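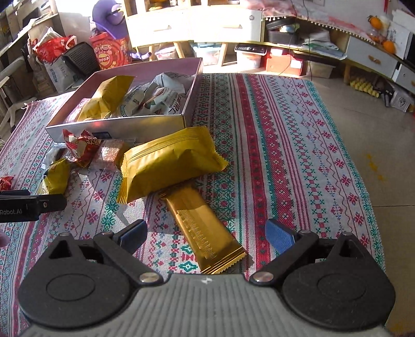
Kanako Aoki wanted to know, straight after last week's lecture, whether a shelf life is a fact about the food or a decision by the company selling it. I said "a bit of both" and then thought about it all the way home on the tram, so that's where these notes start.

Week 5: Packaged food and the long slow business of going stale

First up, vocabulary. Spoiling and staling are different problems and I'll be a bit fussy about it in your reports. Spoiling is mould, yeasts, bacteria — the stuff that makes you ill or makes you scream when you open the bread bin. Staling is a change in texture and flavour in food that's still perfectly safe. Most of what we sell in single-serve wrappers goes stale long before it spoils.

Staling in baked goods

Everyone assumes bread goes stale by drying out. Some of it is that, sure, but you can seal a loaf up so tight it loses no moisture at all and it'll still firm up on you. What's happening is that the starch, which went all soft and disordered in the oven, is slowly lining itself back up into crystals. The word is retrogradation (it's in the glossary, please spell it properly). It goes fastest at fridge temperature, so if you keep your bread in the fridge you are making it worse! Freezer or bench, pick one. Warming a stale roll brings it back for a little while, and then it goes hard again as it cools, usually halfway through your soup.

Water activity

Have another look at the handout from week 3 if this made your eyes glaze over. Water activity runs from zero to one and tells you how available the water is, which isn't the same as how much water there is. Jam has plenty of water and hardly any of it is available, thanks to the sugar. Put a moist filling next to a crisp biscuit and the water moves from high activity to low until the two match, even if the filling started out with less water in it by weight. Soggy biscuit, chewy filling, grumpy customer.

Hatem Badawi asked why you can't just coat the biscuit in chocolate. You can, and people do! Fat is a lovely moisture barrier as long as there are no cracks in it.

Wrappers

Three things get through a film: water vapour, oxygen and light. A thin metallised layer cuts all of them down a great deal, and then the weak point is generally the seal. Crumbs caught in the seal, jaws too cool, jaws too hot, a crease in the film where it folds over. When we do the dye test in the prac, colour the liquid strongly and be patient, up to 12 minutes for the small packets.

Flushing with nitrogen helps with rancidity. It does nothing for retrogradation, and I had 2 reports last year that said it did.

For next time

Read chapter 13, skip the bit on cans. Manju Saxena is running the prac in the Prajapati building, so bring closed shoes and a lab coat, and label your samples with something other than your initials — we had a terrible muddle in December. Reports go in the box outside my office by 5 pm.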